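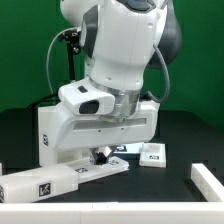 White arm over the black tabletop, green backdrop behind.

Residency Diary, Witum House
Apr 10, 2022

The reading room opened at the usual hour and the morning was given over to the Harb letters. The second box was brought up from the lower store and its contents were checked against the list drawn up in February. Of the 139 items on that list, all but two were found in their proper folders. The two that were missing are both short notes from the spring in which the mill at Fakimlow changed hands, and they may have been filed with the property papers by an earlier cataloger. A search of those papers has been requested.

The letters themselves are in fair condition. The ink has browned on the outer sheets and several folds have begun to split, but the text is legible throughout. Item 16 is the longest and will take the most time to transcribe. It runs to several sheets, written on both sides and then crosswise over the first lines — a common means of saving postage, and a great trial to the reader. Transcription was begun after the noon recess and had reached the foot of the second sheet by closing.

The subject of the letter is chiefly the orchard. The writer reports on the grafting of pears, the loss of a retaining wall in heavy rain, and the price asked for lime. There is also a passage on the church bell at Fakimlow, which had been taken down for recasting and not returned. This confirms the date given in the parish accounts and settles a question left open in the previous resident's notes. A correction to the finding aid will be submitted.

The Pristent map was consulted in the afternoon. The wall described in the letter can be placed with fair confidence on the north side of the lower field, where the map shows a double line ending short of the stream. The field names do not agree with those used in the letters. Long Acre on the map appears to be the writer's Hither Piece, and it would be useful to have a table of the two sets of names before going further.

Readers were informed that the east stair will be closed for painting and that the side entrance should be used in the meantime. Lockers must be emptied each evening. The heating was turned down at midday, earlier than residents had been led to expect, and the room was cold by the end of the session. A request has been made for the matter to be reviewed.

Some time was spent in the evening on the outline for the public talk, which is limited to 20 minutes. The section on the sale of the mill is too long and should be reduced by half. The orchard material deserves the greater share, and the passage on the bell may serve as the opening.

For tomorrow: sheets three and four of item 16, the property papers if they have been brought up, and a fresh supply of pencils from the front desk.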